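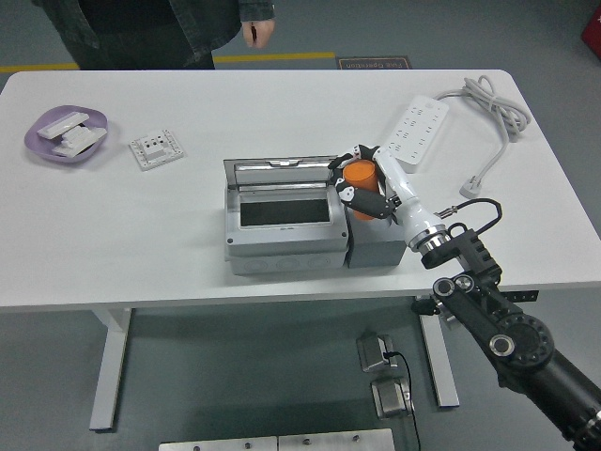 Water gets into sealed electrical enclosures mainly as vapor, and it does so whether or not the gasket is good. A box is rated against rain, hose spray and dust, all of which arrive from outside as something that can be blocked. Vapor moves through joints that will hold back a jet of water, and it moves every time the pressure inside drops below the pressure outside. Take a plain gray distribution box with a clear hinged lid and three round knockouts molded along the front face. An installer looking at it sees three places where conduit can enter. Wing-yan Peng, a building services engineer, sees three circles of thinned plastic, a lid joint and whatever air was in the room when the lid was last shut.

Peng has been recording the insides of such boxes in Penon, a river town where most of the housing has its electrical gear in basements, carports or outside walls. Her survey reached 1186 enclosures before it closed in March. They ranged from recent plastic units to painted steel cabinets older than the wiring in them. For each one she noted the mounting wall, the entry points, the state of the gasket and any sign of water. Her main finding is easy to state. Boxes on walls that caught the morning sun showed corrosion more often than boxes on walls exposed to driving rain.

The mechanism is called breathing, or pumping. Sun warms the box, the air inside expands, and a little is pushed out past the gasket. When a cloud passes or evening comes, the air contracts and the box draws a little back. If the outside air is damp, the returning air carries more moisture than the air that left. The night then cools the enclosure below the dew point of its contents, and water forms on the coldest surface, usually the lid or the back plate. Some of it evaporates the next day. Some runs to the bottom and stays there, and the cycle begins again with liquid water already in place.

A tighter gasket slows this exchange without stopping it. It also slows the drying. Peng's records include boxes with intact gaskets, correct cable glands and standing water along the lower edge, next to older steel cabinets with loose doors and dry interiors. The steel cabinets let in dust and spiders, and several would fail any modern inspection. They were dry because air went through them.

The second route is the conduit. A pipe that runs from a warm basement to a cold outside wall is a duct, and warm air rises along it carrying the moisture of the laundry room or the crawl space. It meets the cold box at the far end. No rating on the box covers this, as the rating test is done with the entries closed. The usual cure is duct sealant packed around the conductors at the warm end. In practice it is often packed at the cold end, where the electrician happens to be standing when the job is finished, and the conduit itself then fills with condensate. Peng found sealant in a minority of the outdoor runs she opened and found it at the correct end in fewer still.

Orientation matters as much as sealing. An entry in the top of a box invites water that has run down the outside of a cable or pipe. An entry in the bottom lets the cable form a drip loop, with the low point outside the enclosure. Side entries fall between the two and depend on the gland being tightened on a round cable of the right diameter. Flat cable in a round gland leaves a gap at each edge that no amount of tightening will close. Unused knockouts should be left alone, and one that has been punched out by mistake needs a proper plug. Tape over the hole will pass a glance and fail in the first summer as the adhesive softens.

What the water does depends on what it meets. Copper terminals darken and their contact resistance climbs. Steel screws rust in place, so that a later repair shears the head. Dust on an insulating surface, harmless when dry, absorbs moisture and begins to conduct. The current is tiny at first, and it heats the film unevenly, leaving dry bands across which small discharges jump. Over months these mark the plastic with carbon, which conducts better than the dirty water did. Engineers call this tracking. It seldom trips a breaker in its early stages and is most often found by smell.

Laboratories have reproduced the sequence for years, although the standard tests were written with other hazards in mind. At Plaltier, an independent test house, Corina Mösli runs enclosures through a cabinet that alternates warm air at 100 percent humidity with dry cooling. Her longest program lasted 4000 hours and compared sealed boxes with vented ones of the same pattern.

"The sealed samples looked excellent for the first part," Mösli says. "Then the water that had entered could not find a way out, and after that they were always the wetter group."

The vented samples carried a small breather plug, a threaded fitting with a membrane that passes vapor and holds back liquid. With a breather in place the pressure difference across the gasket almost disappears, so the box no longer draws air through its weakest joint. The membrane does allow moisture in on a humid day. It allows the same moisture out on a dry one, and the average over a season favors the contents of the box.

Rampersad, which makes plastic enclosures for housing and farm use, now sells a breather under the name Flernent and supplies it separately from the box. Uptake has been slow. The part costs little, but it requires a hole, and many installers are reluctant to drill an enclosure that was sold to them as watertight. Some believe that doing so voids the rating. It can, if the plug is rated lower than the box or is put in the wrong face. Rampersad's instructions call for the lower wall, at least 2 inches from any cable entry, with the membrane shaded from direct spray.

Desiccant bags are a poor substitute. They saturate, usually within weeks in a box that breathes, and a saturated bag gives its water back when the sun warms it. Small heaters work well and are normal in industrial cabinets, but they draw power all year and need a thermostat that must itself survive the damp.

Peng's recommendations to property owners in Penon, circulated on 30th July, are short. Put the box on a shaded wall. Bring cables in from below. Seal conduit at the warm end. Fit a breather to any plastic enclosure mounted outdoors. Have the lid opened by a qualified electrician at each routine inspection, and have the lower edge checked before the terminals. Her next set of records will cover well pump controls on the farms upstream, where the boxes stand on posts and receive sun from three sides.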